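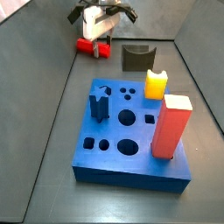
Tellden Children's Center, Play Materials Team

Oluwatosin Ogundipe was late to meet me by a few minutes, and she apologized for it twice before she had her coat off. One of the families had stopped her on the stairs with a bag of returns, and she can't leave a bag of returns alone. She had to look inside right there on the landing, and then she had to hear how everybody had been getting on with what was in it, and by the time she got to me she was still laughing about a two-year-old who had been putting his shape pieces to bed in a slipper.

She has looked after the play materials at Tellden for 11 years. I had meant to ask her about the whole collection, the puzzles and the dress-up things and the big floor mats, and we did get to some of that, but most of the morning went to the blue shape board. I'm glad it did.

"People walk right past it," she said. "It's a slab with holes in it! They go for the train set. And then you put a child down next to it and you don't get that child back for half an hour."

The board is a good thick piece, a strong royal blue, and the top is full of cut-outs in different shapes and sizes. The blocks that live with it are bright too, red and yellow, with a black one shaped like an arch, the kind with a curve scooped out of one side. It is down in her book as number 982. She told me the number without looking it up, and then went and looked it up anyway, and was pleased.

I asked her whether the point was to match the right piece to the right hole, and she made a face, a kind one.

"Well, it is and it isn't. A grown-up sits down and says, find the round one, put it in the round hole, good job. And that's fine, I've done it myself plenty. But a child who's left to it for a while starts somewhere else. They'll pick up the red cylinder first, nearly all of them, because it's red and it fits in the hand. And the first thing they do is roll it. So you let them roll it. Then it goes on top of the board and rolls off. Then it gets stood on its end. You might wait ten minutes before it goes anywhere near a hole, and if you sit on your hands you'll see them find the hole with their fingers first. They poke around in it. They want to know how deep it is."

She showed me with her own finger on the tabletop, poking at a hole that wasn't there.

Her favorite of the lot is the arch, and she spoke up for it the way you might for a shy cousin. Black isn't a color that gets chosen early. It sits off to the side while the red and yellow are being fought over. But it has that curve, and sooner or later somebody lays a cylinder in the curve and it stays put, and then, she says, you hear a little noise out of them. The yellow block with the half-circle notch in its top is good for the same trick. "They've been trying to keep that thing from rolling away all morning, and here's a place for it to sit. I didn't teach them that. I wouldn't know how to teach it."

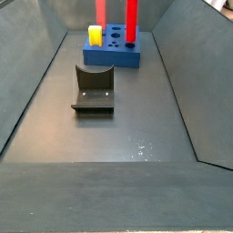 She is particular about how things are laid out before a family comes in, and this was the part where I took the most notes. The board goes at the far end of the space, toward the back, so that a child has to travel to it and has plenty of clear floor along the way. She likes walls or a low edge on the sides so the cylinders can't get under the furniture. And she likes a peg or two standing in the board already when the child arrives.

"An empty board is a bit of a blank face," she said. "If there's a peg sticking up, they know what to do. They pull it out! Pulling out comes a long time before putting in. I wish I could get every parent to hear that one. They call me up worried, she only takes them out, she never puts them in. Good. Let her take them out. You put them back and she'll take them out again, and one day she'll beat you to it."

I asked about lost pieces, thinking of my own house. She has a cupboard for strays, and she keeps everything in it, more than 1000 bits at the last sort-out in June, in old Flukik tubs with masking tape labels. Chidubem Olatunji helps her with those, and he is apparently the one with the eye. He can take a plain round peg and tell which board it came from by how it sits in the hole. Ogundipe says she just tries them one after another, "same as the children do, and with about as much temper."

They don't throw out a set when one piece is missing. She was firm on that. A board short a block can still go out on loan, and she writes what's gone on the card so that nobody spends an evening under the couch hunting for it. The families have been good about this, she says, and now and then a piece turns up a year later in a boot or a diaper bag and gets brought back in an envelope with a note.

Before I left I asked what she would tell somebody who wanted to buy a shape board for a baby shower. She thought about it for quite a while. Get one that's heavy enough that it doesn't slide when they lean on it, was the first thing. Pick strong plain colors. See that the pieces are too big to swallow, and try one in your own hand. "And then don't sit there and be the teacher the first day. Have your coffee close by. Watch what they do with the arch."

She walked me down as far as the landing, where the bag of returns was still sitting, and she picked it up and went back in with it.

The play materials room is open for loans every morning during term. Please bring your card, and put the small pieces in a bag of their own if you can.

Last updated 3rd September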